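In Defence Of The Wall

06/05/2024

Can we please stop knocking everything through? I've just come back from a bank holiday lunch at my cousin's new place, and I spent four hours of it listening to a dishwasher. Lovely dishwasher, I'm sure. It lives in the same room as the table, the telly, the dog, the toddler's drum and the extractor fan, and by pudding I'd have paid good money for a door.

I've grumbled about open plan before and I always get the same replies. It's sociable! It's light! You can keep an eye on the kids! Well yes, you can, and they can keep an eye on you, which is why my friend Clyde Montoya now eats his biscuits in the car. He took down two walls the year he moved in and loved it for one summer. Then the heating bill came. Then his daughter took up the trumpet.

I grew up in a house with poky rooms and a hall that was too cold to stand in, so I do understand the urge. My mum hated being stuck at the cooker while everyone laughed at something next door. If you're the one who always cooks, a wall can feel a bit like a punishment, and I don't want to go back to that. But there must be something between the lonely kitchen and living in a departure lounge.

What I miss most is being able to leave a mess behind. You used to be able to finish dinner, shut the door on the pans and pretend they belonged to somebody else till morning. Now they sit there looking at you all through the film. And smells! Fry a bit of fish on Friday and the curtains will still be telling visitors on Monday.

Then there's work. Plenty of us are at home for at least part of the week now, and the open plan house was drawn up for people who went out at eight and came back at six. Arlo Oyelaran, who lives over the road from me and sells flooring, took his calls from the cupboard under the stairs for most of April. He has 50 square metres of beautiful airy downstairs and he was sitting next to the hoover.

What about putting one back?

So I've been nagging everyone I know to think about a partition. You don't need to chop the place into little boxes again. One thin wall down the middle of a big room will do an awful lot, and it doesn't even have to be square to anything. I rather like them on a slant, to be honest, with the floorboards carrying on along both sides so it still feels like one space. Get a socket put in it while you're about it (you'll want one, you always want one).
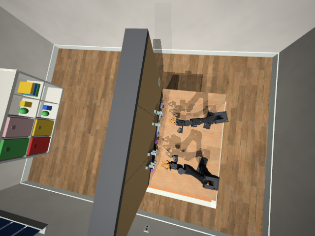

But won't it be dark?

A bit, maybe. I'm told this constantly, usually by people who have the blinds down because the sun gets on the telly. Buy a lamp! A dim corner with a good lamp is the nicest place in any house, and it's where everybody ends up at a party anyway, along with the coats.

Resale is the other one. Estate agents love a big empty room since it looks so grand in the listing, and I expect they're right that it helps. But I've been in my house for 14 years and I haven't sold it once. I'd like to enjoy it on an ordinary wet evening, with the radio on in one room and somebody else's football safely in another.

My cousin, by the way, says she can't hear the dishwasher any more. I asked her twice, because she didn't hear me the first time.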